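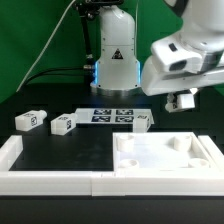

Frequently asked questions
Last updated 6 April 2018

What is Mato, anyway?
Mato is my letter exchange. You sign up, I match you with someone who likes some of the same things, and the two of you write to each other on paper, with stamps. I started it with nine people from my old choir, and last December we passed 1,338 members, which still makes me a little dizzy!

Who does the matching?
Me, mostly. Harriet Nakamura helps when the pile gets silly. We read every form all the way through, so please tell us more than "I like music" (what music? do you play it badly on a ukulele?). The odd details are what I go on.

How long until I get a match?
Usually a couple of weeks. January is slower – everybody makes the same New Year's resolution.

Do I have to have nice handwriting?
No! Mine looks like a spider fell in the ink. If yours is truly hard to read, print in capitals or type the letter and sign it by hand. I only ask that you put your address inside the letter as well as on the envelope. Envelopes get torn, and then your poor partner has no way to write back.

What should I say in a first letter?
Whatever you'd tell somebody sitting next to you on a long train ride. Gwendolyn Lindqvist wrote her first one about a soup she'd ruined, and she and her partner in Preston have been swapping recipes ever since. One side of a page is plenty. 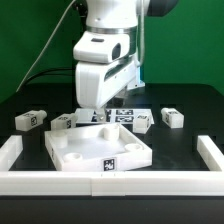 White robot arm over a black table, green backdrop behind it.

My partner stopped writing. What now?
Give it six weeks, then send a postcard. If you still don't hear anything, drop me a line and I'll check on them and find you a new match if you want one. Please don't take it personally. People move, have babies, lose the letter under the couch.

Can I write to more than one person?
Yes, up to three. Jessie MacLeish talked me into letting her have five and we both regretted it.

Is there an age limit?
You need to be 18 or over. I'm sorry, I know some teenagers who would be great at it, but I can't do the checking on my own.

What does it cost?
Joining is free. You pay your own postage. If you want the printed newsletter, it's $9 a year, and I put two blank cards in with the winter one.

Do you share my address?
Only with the person I match you with. I keep the list on paper and on one computer, and I've never sold it or lent it out.

Can I change my form later?
Sure, email me the new bits. Put your full name in the subject line – I have 62 Annes.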